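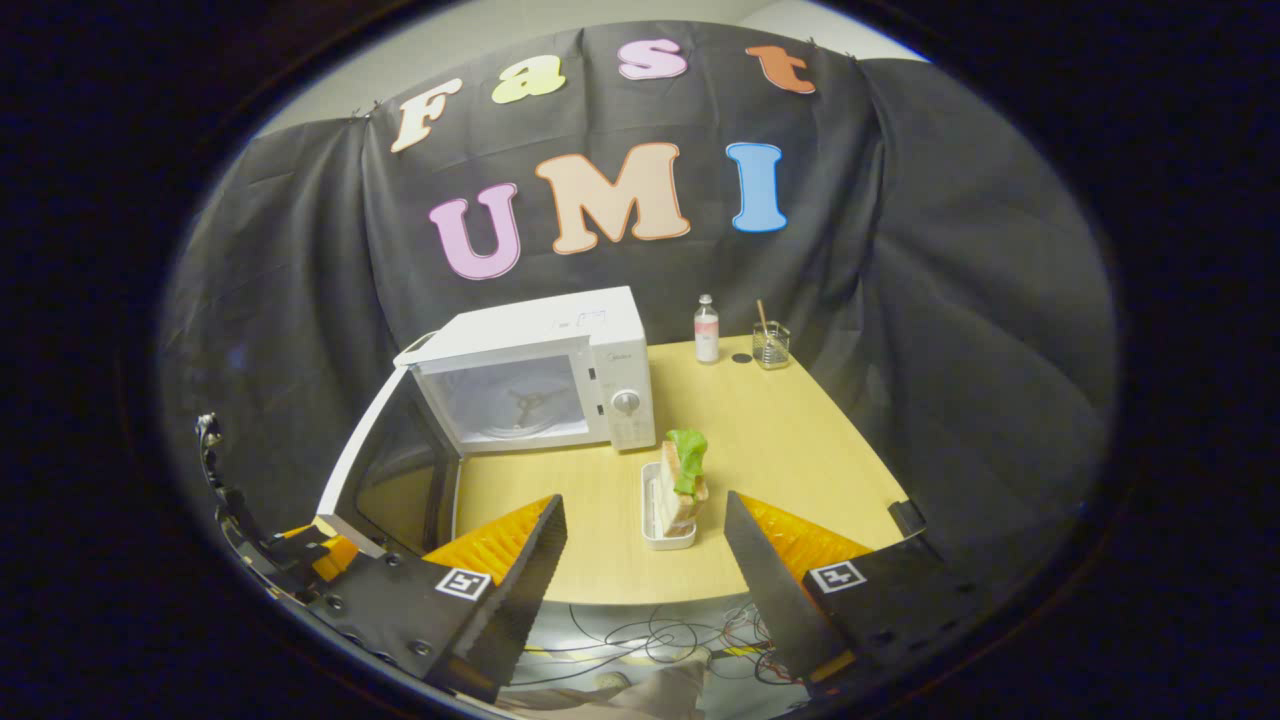
Foam letters on the black backdrop, with the microwave on the table in front.

About Nedow

Nedow is an independent website about soccer in the lower divisions. We cover league and cup matches, youth teams, ground news and the rules that decide who goes up and who goes down. We are based in Firkville and we publish all year, with a lighter schedule between seasons.

How we started

The site began as a fixture list for one club, Firkville Town, whose supporters wanted a single page with kickoff times and directions to away grounds. Match reports were added the following September, when the league season opened. Readers from Saltell asked for the same coverage of their club, and then Liew joined. Those 3 clubs are still the core of what we do, though we now report on every team in the division.

What we publish

Match reports go up on the evening of the game. They give the lineups, the scorers, the substitutions and a short account of how the match went. We don't give player ratings. We tried them for one season and they took up more of the comments section than the soccer did.

Between matches we run previews, transfer news and a weekly column on refereeing decisions. The archive holds 2,868 match reports, and you can search it by club, season or competition. Reports from the first two seasons are short and some are missing the attendance. If you have a program or a newspaper clipping that fills a gap, we would like to see a copy.

Attendance figures come from the home club. At this level a crowd might be 200 on a wet night and 600 for a derby, and clubs do not all count season ticket holders the same way. We print the number we are given and say when it was not announced.

Who writes for us

Our writers are all supporters of clubs in the division. A writer does not report on the club he or she follows unless there is no one else at the ground, and in that case the report says so at the top. Writers pay for their own tickets — we do not accept free entry or travel from clubs.

How we are paid for

Nedow carries a small number of ads from local businesses and takes reader donations. We do not run betting ads or sponsored articles. All coverage is free to read.

Corrections

If a scorer, a time or a name is wrong, use the contact form and include the date of the match. Corrections are noted at the bottom of the report. Club secretaries can send fixture changes through the same form — please choose "Fixtures" from the menu so that the calendar gets updated too.

Page last updated 16/01/2026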